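I have been trying to cancel a home internet plan since June, and I have decided to make it everybody's problem. Thread.

The provider is Druvico. I signed up online in four minutes, in bed, with one thumb. Canceling has so far involved two phone numbers, a PDF, and a man named Alasdair Ogilvie who would like me to know he hears my frustration.

First call: they can't cancel me because I'm calling from a number that isn't on the account. The number on the account is a landline. Druvico gave me the landline. I have never owned a phone that plugs into it.

Second call: Alasdair. Very pleasant. He offers me 2,000 loyalty points to stay. I ask what the points are good for. He says they can be applied toward the early exit fee.

I did not know there was an early exit fee.

The fee is $75. That's 1,821 points, so I would have had some left over. I asked if I could take the points and then leave. Long hold. The hold music has a saxophone in it and the saxophone is going through something.

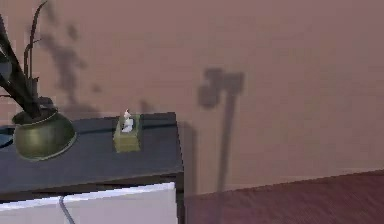
Druvico also wants its equipment back, in the original box, within ten days of a cancellation they won't process. I kept that box through two apartments and threw it out in the spring because I was becoming a person who lets go of things. They want every cord too. I'm down on the floor with my cheek against the wood, looking at a gray cable hanging down the front of a white cabinet, and I'd like someone to tell me which cords are theirs and which ones I brought into the relationship.

My sister, Celeste Fonseca, who reads contracts for fun, went through mine. She says the word "reasonable" shows up a lot and always when describing something I have to do.

She also found that I've been paying for Druvico Home Calm, which is a security add-on. I don't remember agreeing to Home Calm. I have not been calm.

Third call, Tuesday, 8:10 in the morning, because Celeste says the good ones work early. I'm told the cancellation department is "a form now." The form is at the bottom of a page about how to upgrade.

The form asks why I'm leaving. The choices are Moving, Deceased, and Other. Other opens a text box with a limit of 548 characters. I used all of them and had to take out a comma.

Confirmation email came about an hour later – subject line "Welcome back!"

Anyway, if you've gotten out of one of these, tell me how. I'm especially interested in whether Deceased goes through faster.

Update: Alasdair has sent me a survey. I gave him five stars. He did hear my frustration.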